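Skip to content
Home Boards Coaching Youth Soccer Gear Sign in
Search the Dastside help boards Go

Running a first practice for U9s with no soccer background - what do I do with them for an hour?

posted by cornerflag_parent
November 24, 2024

Hi everyone! So I said yes to coaching my daughter's under-9 team for the spring season, and I am so excited and also completely lost. I never played. I watched a lot of games on TV with my uncle growing up, and I can explain offside if you give me a couple of tries, and that's the whole resume. The first practice is in March. We have a grass field behind the Zisness rec center, half of it anyway (the other half belongs to a lacrosse group that night), and the session is 69 minutes by the schedule, which I assume is somebody's typo but it has been printed on everything.

What I have: a bag of size 4 balls, a stack of flat discs, two pop-up goals, and a bunch of kids whose experience runs from "plays every recess" to "has never kicked a ball on purpose." The league is four halves of... no, sorry, four quarters, seven players a side with goalkeepers. No standings at this age, and I'm glad of it.

What I need to know is what a practice looks like from start to finish. I found a book at the library with 247 drills in it and I read most of it in one weekend (I loved it!) but it never says how to put them together. Do I teach passing first? Dribbling? Do they run laps? My coach friends from other sports all say conditioning, conditioning, conditioning, and that feels wrong for eight-year-olds.

Also, positions. Several parents have already emailed me about positions. One would like her son to be "a holding midfielder." He is eight.

Any advice is welcome, long or short. I'll read all of it, probably twice.

2 people are following this thread

plinow_rec_coach

Oh, you are going to have such a good time! U9 is my favorite age by a mile. They're old enough to get the idea of a team and young enough to still cheer when a dog runs onto the field.

First, skip the laps. They'll run plenty if you keep the ball moving. A kid standing in a line of ten waiting to shoot is a kid who's about to start pulling up grass, so the main job in planning is getting rid of lines. One ball each whenever you can, and small groups when you can't.

My practices at Plinow go like this, and I've kept the same shape for years.

Arrival game. Don't wait for everybody to show up. Put two discs down as a goal, and the first four kids there play two against two. The next ones join in. By the official start time you've already got a game going and nobody had to be told to warm up. The late ones come sprinting across the parking lot to get into it, too.

Ball each, 15 minutes. Mark a big square. They dribble anywhere inside it without hitting anyone. Call out things: sole of the foot, left foot only, turn and go the other way, stop it dead. Then play knockout, where you shield your own ball and try to poke everybody else's out. If your ball goes out, you do five toe taps and come right back in. Please don't eliminate them! The ones who get knocked out first are the ones who need the most touches, and they'd spend the whole game watching.

One idea, 15 to 20 minutes. Pick a single thing for the day. The first week I'd make it dribbling past someone, the second week turning, and I wouldn't get to passing until the third. At this age they'd all much rather have the ball than give it away, and I say let them. You can't pass well until you're comfortable with it at your feet anyway. Use one against one to little disc goals, then two against one, and keep the turns short.

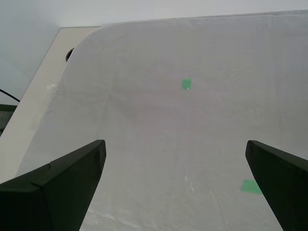
Scrimmage to finish, and make it long. I give it the last 20 minutes at least and sometimes more, and I split the group into two small games so everyone gets the ball. Your pop-up goals do for one, and discs do for the other. You'll want some way of telling the teams apart, and if your league hasn't handed out practice vests yet, don't spend money on it. An old sheet or any big white cloth like the one in the photo will cut up into a whole set of sashes, and the kids tie them on over one shoulder and feel like knights or something. Mine still ask for them even though we have real vests now.

While they scrimmage, talk less than you want to. I'm a shouter by nature and I had to train myself out of it. If you yell "pass!" at a child who is halfway through beating two defenders, she stops, looks at you, and loses the ball. Save it for the water break, say one thing, then let them play again.

On positions: rotate everyone, goalkeeper included, and send an email before the season that says so. I put mine in writing every year. "All players will play all positions." It's short and it settles nearly everything. For the game itself I use two at the back, three in the middle and one up top, but I tell the kids "backs, middles, front" and leave it there.

And your schedule being 69 minutes is hilarious. Use the extra nine for water and shoelaces. You'll need every second.

ekstrom_turf

I'd go easier on the dribbling stuff than the above. We did only dribbling the first spring and by May nobody would pass, it was seven kids chasing one kid. Passing from day one, in pairs, inside of the foot, count how many in a minute. My record pair got 33 and they talked about it all season!!

Also bring a pump. Also check the goals are pegged down, the pop-up kind take off in the wind.

Don't know about positions, I just let them pick and then swap at the quarters.

backpost_betty

Both of these are good and I think they fit together fine. The arrival game is the best suggestion on this page, I'd do that one even if you ignore everything else. For passing, I like a game over pairs standing still. Try four against one in a small square, the one in the middle swaps with whoever loses it. They get the passing and they get the pressure and they think they're playing tag.

A few smaller things I wish I'd had in hand my first season:

Learn the names fast. I write them on masking tape for the first two practices - front of the shirt, big letters. The kids find it very funny to swap them, so do a check.

Have a freeze word. Whistles get lost in the noise when there's another team on the other half, and lacrosse practice is loud. We used "pizza." When I yell it, everybody puts a foot on their ball and looks at me. Let the team vote on the word and they'll remember it.

Throw-ins and goal kicks need five minutes of their own before your first game. Both feet down, ball from behind the head, over the top. Somebody will still lift a foot. Check your league's own rules on goal kicks and on heading, as a lot of leagues don't allow heading at this age, and some have a build-out line that the other team has to drop behind. It confuses the parents far more than the players, so bring it up at the parent meeting.

For that mom and her holding midfielder, I'd smile and say he'll get a turn there along with everybody else. He may love goalkeeping! I had one who was sure she was a striker and then spent a wet quarter in goal diving in the mud, and we couldn't get her out of there after.

Don't plan more than three activities. I used to bring a full page of notes and get to a third of it. If a game is going well, leave it alone and let it run, and keep the library book for the weeks when your own ideas dry up.

Comments

cornerflag_parent: This is SO helpful, thank you all! The email about positions went out tonight. One reply so far and it was a thumbs up. I'm doing the arrival game and the four against one, and I'm absolutely stealing "pizza."

plinow_rec_coach: Fair point from ekstrom_turf about the chasing. Four against one is a nice way to fix that, I may move passing up a week myself.

halfvolley: What size square for the four against one? Mine keep booting it into the next field.

backpost_betty: I pace out ten big steps each side and shrink it when they get good. If they're booting it, try two touches minimum before they can pass.

halfvolley: Great, trying it at our next one!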